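Grurnidon Surface Soap - 200 g tin
Made by Costache in Jurkberg

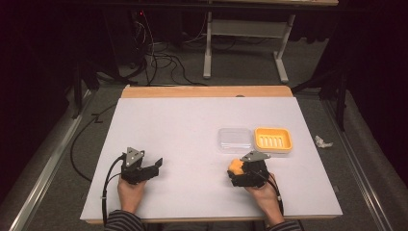
We've stocked a lot of household soaps over the years and this is the one that keeps going home with us. Grurnidon is a firm, pale soap in a flat tin, made for wiping down the hard surfaces you use every day: tabletops, white boards, shelves, painted doors, the front of the fridge, the tray the coffee maker lives on. You rub a damp sponge over the soap, wipe, go over it again with a plain wet cloth, and dry. It's an old-fashioned way to clean and it is so much nicer than spraying stuff into the air and then breathing it!

The soap is cooked in small kettles and poured straight into the tin, so the top often has a ripple or a slight dip in the middle. It's hard when you first open it. Give it a few strokes with a wet sponge and it loosens up into a low, creamy lather that stays where you put it, even on a cabinet door. There's no foam to chase around and very little to rinse.

What it's good at

Pencil, crayon and washable marker come off a sealed table beautifully. So does the gray film that builds up where forearms rest on a desk, and the sticky ring under a jam jar (leave the lather on that one for a minute and go make toast). On dry-erase boards it lifts the haze left behind by old ink, the kind a felt eraser only moves from one corner to another. We like it for kitchen cabinets too, especially around the handles, and for the high chair, and for those plastic garden chairs that have been out since December.

It also does a surprisingly good job on white rubber shoe soles. Costache doesn't mention this anywhere on the tin, but we've been doing it for ages.

Where to be careful

Wood with a sealed or varnished top is fine. Raw, oiled or waxed wood isn't a good match, as soap will pull the oil out and leave a dull patch you'll have to oil again. Skip it on unsealed stone, on leather, and on screens of any kind. High-gloss paint can vary a lot, so try a spot behind the door first. Permanent marker is hit or miss. Fresh marks sometimes go, old ones mostly stay.

How to use it

Wet a soft sponge and squeeze it out well. You want damp, with no drips. Draw it across the soap two or three times and work the surface in overlapping strokes, pressing lightly. Turn the sponge over when the first side looks dirty. Wipe with a clean wet cloth, then dry with a towel.

For a board that gets written on, do the plain-water wipe twice. Any soap left behind makes dry-erase ink bead up and skip, and you'll think your markers have died. Let it dry completely before you write on it again.

Put the lid back on loosely at first and let the soap dry overnight before closing the tin. A tin that's shut wet goes mushy on top. It still works, it just disappears faster.

Scents

Plain: no added scent, and the one we'd pick for kitchens and classrooms. It smells faintly like soap and that's all.

Orange peel: bright when the tin is open, gone by the time the table is dry.

Bay: green and a little peppery. This used to be a winter-only batch and we kept asking until they made it year round - hooray!

How long a tin lasts

A 200 g tin is good for up to 50 full table wipes, depending on how heavy-handed you are. If you mainly do small jobs and the odd board, it goes a good deal further. When the soap gets down to a thin disk, pop it out, press it onto the top of a new one with wet hands, and leave the pair alone for a day. They'll stick.

What to buy with it

The Dundar cellulose sponges come in a pack of four and are the ones we use in the shop. They arrive flat and stiff and puff up in water. No scratchy side, which makes them safe for glossy boards and painted wood. Rinse after every use, stand them on edge to dry, and toss them when they start to smell. Dundar's waffle towels are handy for the drying step, though any cotton dish towel that's been through the wash enough times will do.

Details

Net weight: 200 g
Container: steel tin with slip-on lid
Ingredients: soap made from coconut and olive oils, water, washing soda, fine chalk; orange or bay oil in the scented tins
Color: cream to pale gray, varies from batch to batch
Made in: Jurkberg
Storage: cool and dry, out of reach of kids and pets
Not for use on skin, dishes or food

Things people ask us

Is it gritty? Barely. The chalk is very fine and you feel it more as a slight drag under the sponge. On clear plastic we'd still leave it alone, as that scratches if you look at it wrong.

Can I melt it down and put it in a spray bottle? You can dissolve a little in warm water for mopping, and it works nicely. In a sprayer the chalk settles and clogs the nozzle.

Does it disinfect? No. It takes off dirt and grease. If you need a disinfectant, use one afterward on the clean surface and follow its own label.

My tin has a white bloom on top. Is it spoiled? It's fine. The washing soda comes to the surface in dry weather, and the first wipe takes it off.

Do you sell refills without the tin? Costache is working on a paper-wrapped puck that fits the same tin. We've tried a test batch and loved it, and we'll list it on this page when it's ready to ship.

Page updated 2024-06-09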